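Candy sorting is back at the Skivgate hall

December again, so I wandered down to the Skivgate hall to see how the treat bags are coming along, and I'm happy to report that the candy has arrived! Twelve boxes of it, stacked up by the coat rack, and I only walked into them once.

If you're new to the street, the treat bags go out at the winter party, one for every kid who signs up. Last year it was pretty much a free-for-all. You reached into a box, grabbed whatever came up, and hoped it was fair. My niece got 16 lollipops and no gum (she's still talking about it). So this time Shadi Nseir wants everything sorted by kind before a single bag gets filled, with a basket for each sort of sweet. Drinks get handed out separately at the door, which should mean fewer squashed bags.

I stayed for an hour and a half and had a great time. You get into a rhythm with it, packets over here, lollipops over there, and you only lose your place when somebody brings out the coffee. The lollipops are the slow part, with all those sticks pointing every which way. Georges Nseir says to lay them flat and stop fussing, but he also left before we got to the second box, so make of that what you will.

There are 68 names on the list so far and it stays open until the end of the month. Sign up at the hall any evening after six.

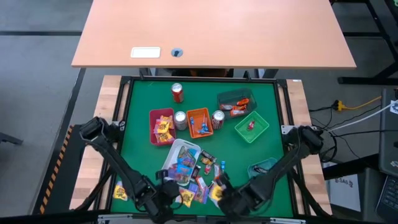 Jolán Borbély wrote in to ask that the lollipops go in last this year, on top of everything else, as her two boys got theirs in pieces last time and there were tears on the walk home. She'd also like a few bags made up without any hard candy for the smallest ones. I passed both along to Shadi, who has written them on the inside of a box lid. Bag filling starts once the last box is sorted, and extra hands are welcome from four o'clock on.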